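Gusanon Bench Capture: Equipment Budget and Data Card

Revision 12/5/18
Maintainer: Madalena Patrício
Purchasing contact: Raymonde Hawthorne

Purpose of this file

This README ships with the Gusanon session data and with the purchase plan for the second bench. The two were separate files until September. They were merged after the parts list and the data notes drifted apart and the wrong cable length was ordered from the older one. If a number here disagrees with a number in the purchasing spreadsheet, the spreadsheet is wrong. Tell Raymonde and it will be corrected.

The file is meant for two readers: someone training on the data who needs to know what equipment produced it, and someone who has to order, replace or insure that equipment.

Scope

Gusanon covers short tabletop handling work done by a person holding a gripper in each hand. No robot arm is used for recording. The arms are a separate budget line (Troritz, see below) and can be bought later without changing the data format.

Contents of the release

sessions/ one folder per recording session
calib/ camera and gripper calibration, one file per bench per week
parts/ parts list, quotes, supplier notes
plan/ purchase plan for bench two
CHANGES plain text, newest entry first

A session folder holds head camera video, gripper opening for left and right, a task name, and an operator code. Operator codes are not linked to names in anything we release.

Sessions in this release: 77
Tasks: 16
Sessions withdrawn after review: 7 (listed in CHANGES, folders removed)

Equipment classes

Class A, held by the operator. Grippers, mounting plates, cables, head camera. High wear. Budgeted as consumables even where the unit price is above the usual consumables limit.

Class B, fixed to the bench. Tabletop, work surface, rails, stands, curtain. Low wear. Buy once per bench.

Class C, shared. Recording computer, storage, calibration target. One set serves two benches if the sessions do not overlap. They will overlap from the second quarter on, so the plan carries a second recording computer but not a second storage unit.

Grippers

The grippers are the Wollen handheld type, bought in pairs. Left and right units use the same body and are told apart by the calibration file, so a spare can go to either side after recalibration. Keep one complete spare pair per bench. A single spare looks cheaper on paper, but the supplier discounts only pairs and the difference does not cover the second shipping charge.

Quoted lead time is 7 weeks. Order the spares with the first pair. The first bench was bought without spares and lost recording time when a jaw sensor had to go back for repair.

Jaw pads are ordered in packs of 24. Record the pad change in the session notes, as a new pad shifts the zero of the opening reading slightly. Sessions recorded between a pad change and the next calibration carry the flag pad_new.

Cables

The grippers are wired. Wireless versions were quoted and rejected on price and on battery handling. Wired units need no charging shelf and no battery replacement line, and the sync between left and right is simpler.

Order cable by the measured path from gripper to recorder with the operator standing at the far reach of the work surface. Do not measure in a straight line. Add slack for the wrist loop. Cable is a Class A item and is replaced on any intermittent fault without bench repair.

Rails, stands and floor marking

The rail stock comes from Barros, cut to length. Ask for the cuts to be deburred; the default quote leaves this out. Stands can be any make that holds the load. Put floor tape on the same order as the stands so that it arrives before the stands are placed.

The curtain is on the list for lighting control. It is the cheapest item in Class B and has had the largest effect on video consistency of anything bought after the first month.

Work surface

The work surface is budgeted apart from the table under it, and the two have different replacement periods. On bench one it is a large white board resting on a light wooden top, which leaves a strip of the wood exposed along the far edge. The board has picked up faint scuffs and a few small smudges, and the plan treats marks of that kind as normal wear. Replace the board when marks can be mistaken for small objects in the video, or when the surface no longer lies flat. One further point for anyone choosing a replacement: a white object lying on a white board has low contrast, and users of the data should expect this in some sessions. The plan includes one gray board for bench two so that the same tasks can be recorded on both.

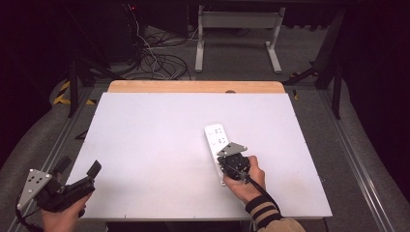
Purchase plan, bench two

Phase 1, order on approval
Wollen gripper pairs, 2 (one in use, one spare)
Mounting plates, 4
Cable set, 2
Head camera, 1
Jaw pads, 1 pack

Phase 2, order once gripper delivery is confirmed
Table, 1
Board, white, 1
Board, gray, 1
Barros rail set, deburred, 1
Stands, curtain, floor tape

Phase 3, order after the first calibration passes
Recording computer, 1
Second pack of jaw pads

Deferred
Troritz arm pair and controller. Needs its own power survey and safety review. Neither is costed here.

Contingency is set at 16 percent of the Class A total. Class B has none. Class C is covered by the existing service contract.

Known gaps

Cost per usable session is not given. Operator time is booked to a different account and has not been split by task.

Wear data comes from one bench. The replacement periods in parts/ should be read as planning values.

Head camera height varies with the operator. It is not corrected in the video and is not logged.

Small printed labels on task objects are often too small to read at the recorded resolution. Do not use this data for text reading. A higher resolution camera was priced, and the extra storage cost more than the camera did.

Changes to this file

Send corrections to Madalena with the section name and the folder affected. Price changes go to Raymonde with the quote attached. Quotes older than one quarter are not accepted for the plan.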